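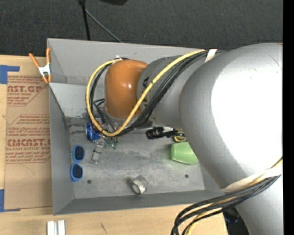 The arm over the metal bin, with sunglasses, a can, a cup and a tape measure among the things to pick.

How to test if a robot arm can tidy up yet

People often ask me if a machine can already clear a messy drawer or a workbench. My answer is: test it with a bin of ordinary things, and write down what happens. This page explains how we do it at Grirnport. You need one afternoon.

1. Fix the bin. Put an open bin on a firm table and hold it so that it cannot slide. A spring clamp on the rim is a good help. Mark its corners on the table with tape, then you can put it back in the same place after a break.

2. Choose the items. Take things you really have at home or in the shop. Mix the shapes — a cup lying on its side is a different problem from a roll of tape. Sunglasses are difficult for most grippers. Clear plastic is often difficult for the camera.

3. Check the cables. Move the arm by hand, slowly, to every corner of the bin. The cables must follow without pulling and without catching on the rim. Tie them again if necessary and repeat the check.

4. Make the runs. Do 50 picks. Give the arm 20 seconds for each one. If it drops the item, this is a failure, also when the item falls in the right place. After 2 failures on the same item, take it out by hand and continue.

5. Write the result per item. One total score tells you very little. My colleague Mirjam Smits keeps a sheet with one line for every item, and a column for the reason: slipped, not seen, blocked by the wall.

How to read the numbers

An arm that picks cans very well is not yet an arm that tidies. Look at the worst item in your list first. In a kitchen or a repair shop, somebody must still come and take this one out, and the time of this person belongs in your calculation.

For sorting known parts, I would say yes, machines can do this chore. For a mixed bin at home, I would wait.

Floor Hendriks, 02/12/2019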